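Home | Stories | Archive | About | Contact

April
By Lei Gollance

The Sorting Room

At Plusska we used to sort returns by hand, on a long bench under the window. The boxes came in, we tipped them out, and each thing went back to a shelf or into the bin. I did it for 4 years. On a good shift I could clear 245 items.

Then the company bought a system from Daltix. They took out half the bench and put in two arms behind a yellow fence. On their first Friday the arms cleared 1624 items and I went home early with nothing in my legs hurting.

There were 55 of us before. Some moved to the loading dock and some left. I was asked to stay on as a teacher, at a little more money. The arms didn't know what to do with odd things, and I did.

So now I pick things up slowly, with a tool that has the same kind of fingers the arms have.
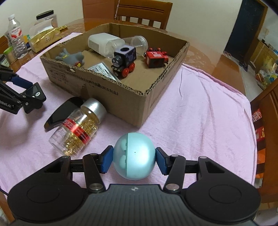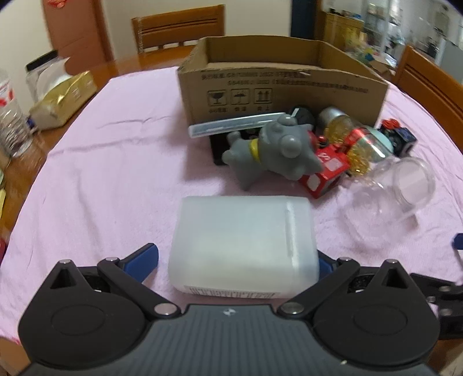 My mother asked me what I did all day and I told her I picked up toys. She thought I was joking. I told her about the gray dog with its legs sticking out, and how you have to decide which part of it to take hold of. She said anyone would know that. I said yes, that was the job.

I still walk past the bench at lunch. The window is behind the fence now – you can see the parking lot through it if you stand in the right place. One of the arms stopped over a torn box while I was there, waited, and put it down on the side for a person. I went in and sorted it.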